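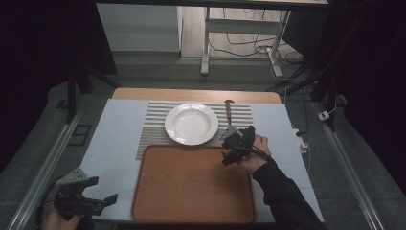 *Place setting with striped woven mat, knife and wooden serving tray.*

# Dranow Table Oil, clear matt

Product code 2973 (300 ml bottle)
Product code 2973-S (100 ml bottle)
Manufacturer: Cunder

Dranow is a drying oil for bare or previously oiled wood used at table and in the kitchen: trays, boards, bowls, spoons and knife handles. It soaks into the surface and hardens in the wood. It doesn't build a film, so it can't peel, and a worn area can be treated again without stripping the whole piece.

The oil contains no colour. It will still darken most woods slightly, in the same way that water does, and pale woods become a little warmer in tone over the first few months. Test on the underside if the final colour matters.

## Composition

Heat-treated linseed oil, tung oil, carnauba wax. No solvent, no added metal driers, no silicone. The tung oil is pressed from tree nuts. Buyers with a nut allergy in the household should read the safety sheet before ordering.

As there are no driers, curing is slow. Allow for this when planning a job. Customers used to a varnish or a quick-drying Danish oil often put the piece back into use too early.

## Technical data

| Property | Value |
|---|---|
| Appearance in bottle | Clear amber liquid; slight haze below 10 °C |
| Finish when cured | Matt |
| Application temperature | 15 to 25 °C |
| Coats, new wood | Two or three |
| Coats, maintenance | One |
| Time between coats | 24 hours |
| Light use | After seven days |
| Full cure | 28 days |
| Clean-up | Warm water and soap; white spirit for dried oil |
| Shelf life, unopened | Three years |
| Data sheet no. | 1608 |

Times are for good ventilation at 20 °C. In a cold or damp room they can double.

## Suitable woods

Beech, maple, birch, ash, oak, walnut, cherry, acacia, olive. Oak and ash take up more oil at the end grain and usually need the third coat there.

Teak, iroko and rosewood hold natural oils that slow the cure. Wipe these with alcohol, leave for an hour, and apply one thin coat only. If the surface is still sticky after three days, rub it down with a dry cotton cloth and leave it for another week.

Bamboo can be oiled, but many bamboo goods leave the factory with a lacquer. Put a drop of water on the surface. If it stands as a bead for ten minutes, the lacquer must be sanded off first. The same test applies to any bought tray of unknown finish.

Not suitable for veneer thinner than 0.6 mm, painted wood, cork, or the inside of vessels meant to hold liquid.

## Preparation

1. Wash the piece in warm water with a little soap. Rinse and stand it on edge to dry overnight.
2. Sand along the grain, 120 grit followed by 180. Stop at 240. A finer surface closes the grain and takes up too little oil.
3. Wipe with a damp cloth to raise the grain, let it dry, and sand once more by hand with the last grit used.
4. Remove all dust, including from the corners of rims and handles.

Items that have been treated with mineral oil will need longer. Mineral oil never dries, and it stops a drying oil from bonding. Wash twice, leave in a warm room for two weeks, and test a small area.

## Application

Shake the bottle. Pour a small amount on to a lint-free cloth and work it in, first in circles and then along the grain. The surface should look evenly wet.

Leave for 20 minutes. Where dull patches appear, add more oil. After a further 10 minutes wipe off everything that has not soaked in, using a clean cloth and firm pressure. Oil left standing will dry to a tacky skin, and this is the cause of nearly all complaints we receive about the product.

Repeat the next day. Between coats, rub lightly with a white nylon pad. Grey or green pads are too coarse.

On raised rims, wipe the inner angle with a cotton bud. Oil collects there and creeps back out for an hour or more after the rest has been wiped, so check again before leaving the piece.

Knife handles: oil the handle only, with the blade taped. Pay attention to the joint between wood and metal, where water gets in. Keep oil out of folding mechanisms.

## Coverage

One 300 ml bottle is enough for six square metres at one coat on beech. Open-grained woods take more. The 100 ml bottle is meant for upkeep and for small goods such as spoons and handles.

## Care after treatment

Wash by hand and dry at once. No dishwasher and no soaking. Hot pans will leave a pale ring on any oiled surface; rings can usually be removed with the nylon pad and one thin coat.

Re-oil when water no longer beads. For a board in daily use this may be every two months. A tray used for serving may go a year.

Freshly oiled wood should be kept off textiles until full cure. Uncured oil marks cotton and linen, and the mark does not wash out.

## Safety

**Cloths soaked in this oil can catch fire on their own.** Lay them flat outdoors to dry, or soak them in water and put them in a closed metal tin before disposal. Do not leave them in a heap or in a bin.

Keep out of reach of children. Wear gloves if the skin is sensitive. Do not pour into drains.

Food contact: suitable once fully cured. The migration test was carried out by the Štěpánek laboratory on beech samples after 28 days. The report is supplied with the data sheet on request.

## Storage

Keep upright, tightly closed, between 5 and 25 °C. Frost does no lasting harm; bring to room temperature and shake until clear. Once opened, oil thickens on contact with air. Squeeze the air from the bottle before closing it. A skin may be lifted off and the rest used, provided it still pours freely.

## Changes to this product

From July the cap is supplied with a narrower pouring insert. Contents are unchanged. Stock with the older cap is still being sent out and carries the same code.

The satin version has been withdrawn. Pieces finished with it can be maintained with the clear matt oil, although the sheen will fall after the first coat.

## Ordering

Supplied by Narodham, singly or in cartons of twelve. Cartons are of one size only. Air freight is not available for this item.

Technical questions: Nanami Matsuda, finishes desk. Please quote the product code and the batch mark on the base of the bottle, and state the wood and any earlier treatment.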